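About Sasik

Sasik sorts, records and returns lost household goods for landlords, halls of residence and small hotels. Items are placed in grey open-topped bins on wooden tables and dealt with one at a time.
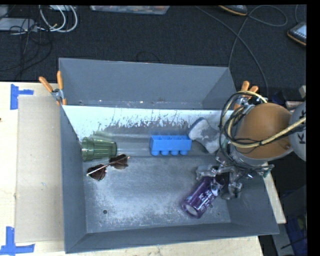

What happens to an item when the owner can't be found?
It is held for 8 weeks from the day it was logged. After that it goes to the building it came from, which may keep it, give it away or ask us to recycle it.

The firm was set up by Mi-kyung Son and Rostislav Beneš, who had both worked in student lettings. The first contract was with Urorton, a hall with 519 rooms, and the method has changed little from the one drawn up for it. Each item is given a number, a short written entry and a shelf place. The entry states type, main colour, material if known and any lettering that can be read. Lettering that can be read only in part is copied as far as it goes.

Mixed bins are normal. Drinking vessels, eyewear, toys and bottles arrive together and are separated on the table by type. Bottles and tumblers are logged with their lids where these are present. Sunglasses are entered as eyewear and stored in a sleeve. Single toy bricks are logged individually unless they come in a bag, in which case the bag is one entry.

We handle some 600 items in an ordinary month and more in June, when halls empty. Szu-yu Hsueh runs the sorting tables. Min-kyu Yeom keeps the register and answers claims, normally within two working days. Claims should give the building, the room and a description of the item. A photograph helps but is not required.

Cash, bank cards, passports and medicines are not accepted and remain with the building.

Contact us | Claims | Terms | © Sasik 2021 | Back to top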